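Fitting and Assembly Gallery
Clondstead Centre for Practical Skills

Home / Our work / Galleries / Fitting and assembly

The Clondstead Centre teaches the handling, fitting and replacement of parts to adults from the town and from neighbouring Drolodstead. This gallery concerns the work done in the Herner Room, where the fitting boards and the opened desktop computers are kept. It is intended for people who are considering a place on the course and for colleagues at other centres who have asked what the benches hold.

The course is in two parts. The first uses fitting boards, on which square blocks and other simple shapes are placed in sockets and slots. The second uses desktop computers with the side panel opened, so that the motherboard, the drive cage and the cabling can be reached. Participants move from one to the other at their own pace, and there is no examination at the end of either part.

The fitting boards

The boards in use at Clondstead belong to the Ruchti set, which the Centre adopted when the Herner Room was refitted. They carry raised fixtures on a flat face and may be used lying on the bench or standing upright. Most participants begin with the board lying flat and change to the upright position once they are comfortable with the square pieces.

An upright board asks more of the person using it. A block that drops easily into a socket on a horizontal surface has to be supported all the way in when the surface is vertical, and a slight tilt is enough to stop it at the rim. Tutors ask participants to line up one edge first, bring the block square to the face and then press evenly. If it will not go, it should be drawn back and offered up again. Pieces are not to be tapped home with a tool.

The long slots are used for a different exercise. A piece is entered at one end and guided along the channel to the other without being lifted clear. It is a slow exercise and some participants find it tedious, but it is retained in the programme as good preparation for sliding expansion cards and drives into place.

The opened computers

The desktop computers are donated machines that have been withdrawn from office use. They are not connected to the mains at any time during the course. Before a machine is admitted to the room it is checked for sharp edges, damaged power supplies and swollen capacitors, and anything doubtful is sent for recycling.

Processors and memory modules are removed and stored separately, and are issued only for the exercise that needs them. Participants therefore meet the board first with its sockets empty. The arrangement was introduced after an early group asked for more time to look at the board before handling the parts that belong on it, and it has been kept.

From the Herner Room

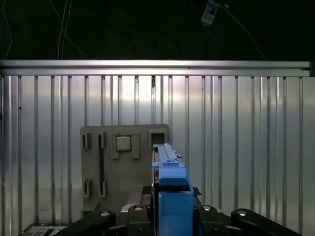 Fitting board standing upright, with a square block in its raised frame and an empty square socket to the right of it. The long vertical slot is on the left.

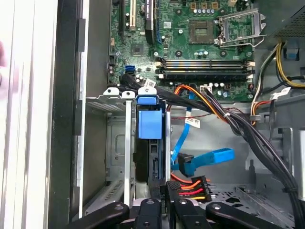 Desktop tower opened from the side. The processor socket is empty and its metal bracket is raised; the memory slots are also empty.

A former participant has written to us to say that the move from the boards to the computers was more abrupt than the course leaflet had suggested. Seating a square block had become almost automatic, the letter went on, but the first memory module was another matter altogether, because it needed firm pressure at both ends and the whole board seemed to give a little under the hand. The writer would have liked a practice slot with clips at each end, mounted on a board of its own, so that the force required could be learned before a real motherboard was involved. The same letter asked whether the upright position might be offered for the computers as well as for the fitting boards.

We are grateful for these remarks. A clipped practice slot has been discussed with our colleagues at Drolodstead, and one is to be tried there in September. As to the second point, towers may already be worked on standing up if a participant prefers it, although tutors recommend laying the case on its side for memory and processor exercises. The leaflet will be amended to make this clear.

Notes on the exercises

The following notes are given to all participants at the start of the second part. They are reproduced on this page at the request of several readers.

Processor socket. The contacts in a socket of the pin type are very fine and must not be touched, brushed or blown upon. The bracket is to be opened fully before a processor is brought near it, and the processor is lowered straight down, held by its edges. It should rest in the socket under its own weight. Any sliding movement, however small, may bend the contacts, and a bent contact is seldom worth the trouble of straightening. Participants who believe they have damaged a socket should tell a tutor at once. There is no charge for damage done in the course of an exercise.

Memory slots. The clips are opened first. The notch in the lower edge of the module is compared with the raised key in the slot, and the module is turned round if the two do not agree. Pressure is then applied with both thumbs until the clips close. A module which has gone in at one end only should be taken out completely and started again.

Expansion slots. Cards are held by the upper edge and the bracket. The card is entered level, and the screw at the rear of the case is fitted only when the card is fully seated. Using the screw to pull a card into position is a common fault and tutors will ask for it to be undone.

Data cables. Connectors are gripped by the body and never pulled by the cable. Where the connector has a latch, the latch is pressed before anything is moved. Cables that have been disconnected are laid back over the edge of the case, so that they are not trapped when a drive is returned to its cage.

Power cables. These are often the bulkiest items in a case and are inclined to fall across the work. They may be gathered to one side with a reusable tie. Cable ties that require cutting are not used in the Herner Room – too many cables have been nicked in removing them.

Drive cages. The inner edges of sheet metal cages can be sharp, particularly where slots and holes have been stamped. Participants are asked to look before reaching in, and thin gloves are available from the cupboard beside the door.

Time allowed

Each exercise is planned for 30 minutes, including the return of parts to their trays. The time is a guide for the tutors and is not used to assess anyone. A participant who wishes to spend the whole of a morning on one socket may do so, provided that the bench has not been reserved by another group.

The Centre keeps a written log of completed exercises, which passed 1,000 entries last year. The log records the exercise, the board or computer used and any part that needs attention. It does not record names. Of the entries made last year, 91 led to a part being repaired or withdrawn, for the most part memory clips and the small screws used to hold drives.

Care of the boards and parts

Fitting boards are wiped with a dry cloth at the end of the day. Sprays and polishes should be kept away from them, as residue in the slots makes the pieces stick. Blocks are returned to the tray for the board on which they were used. The sets look alike, but small differences in wear have developed over the years and a block that fits one board well may bind in another.

Processors are kept in lidded cases and memory modules in bags supplied for the purpose. Both are signed out by the tutor. The parts store at Clondstead holds about 400 items at present, and lists of what is wanted are sent out to local offices twice a year. We are particularly short of socket covers, which are easily lost, and of drive rails.

Participants are asked to wear the wrist strap whenever a motherboard is being handled. Long sleeves should be fastened or rolled up, and rings and bracelets removed. Drinks are to be left on the shelf in the corridor.

Taking part

The fitting course runs throughout the year except in August. No previous experience is needed for the first part. Those who already work with computers may ask to begin with the second part, though most are advised to spend at least one session on the boards. Benches can be lowered for anyone who wishes to work seated, and large-print copies of the notes are held at reception.

Groups from schools and other centres are welcome by arrangement. The Herner Room is small, and larger groups are divided between Clondstead and Drolodstead, where the same boards are in use.

Offers of desktop computers should be made to the Clondstead office before anything is brought to the building. Storage drives must be removed or erased by the donor beforehand. The Centre is unable to accept monitors, printers or laptops, and the goods entrance closes at 4 p.m.

Related pages: Soldering gallery; Hand tools gallery; Course leaflet; Donating equipment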